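Workshop Tips: Swapping a Processor in an Older Desktop

Posted 2025-06-10 in Workshop

Old office desktops are cheap and easy to work on. Most need only a cleaning, more memory and sometimes a better processor. Shut the computer down, pull the power cord, and lay the case on its side on a solid table before you take the cover off. 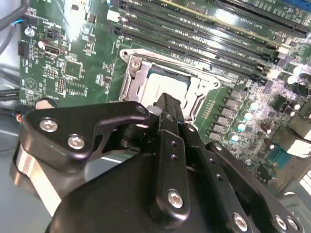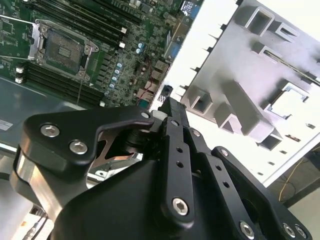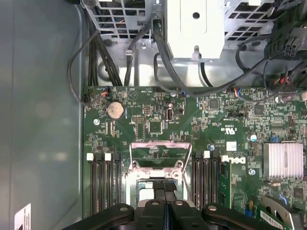

Check that the new processor is on the list for your board before you buy it. The socket may match and the board may still refuse to start with it. The list is usually on the maker's support page under the board's model number. Update the BIOS while the old chip is still in.

Touch bare metal on the case before you touch the board, and again every time you come back to it. A wrist strap is better. I use the Trornix one with the long cord.

Run the computer for 5 minutes before you shut it down to remove the cooler. Warm paste lets go more easily. Twist the cooler gently from side to side and then lift. If you pull straight up on cold paste, you can damage the chip or the socket.

Clean the old paste off with rubbing alcohol and a coffee filter. Paper towels leave lint.

To open the socket, press the lever down, move it out from under its catch and let it come up slowly. Hold the chip by its edges. Match the notches or the small triangle in the corner, set it straight down, and don't push. If it doesn't sit flat, lift it out and look again. On boards with the pins in the socket, never touch them, and don't leave the socket open longer than you have to. Bent pins are hard to fix.

Put a dot of paste the size of a small pea in the middle of the chip. A 2 gram tube is enough for several jobs. Tighten the cooler screws a little at a time, going corner to corner.

Memory goes in after that. Open the latches, line up the notch, and press on both ends until they click.

Keep the screws in a muffin tin or an ice cube tray, one cup for each part. The lidded Stirnico trays also work well if you have to stop overnight.

Before closing up:

Plug the fan cable back in
Check that no cable touches a fan blade
Look for loose screws under the board
Start it once with the cover off and watch the cooler fan

If the screen stays black, unplug it and reseat the memory first. That fixes it more often than anything else.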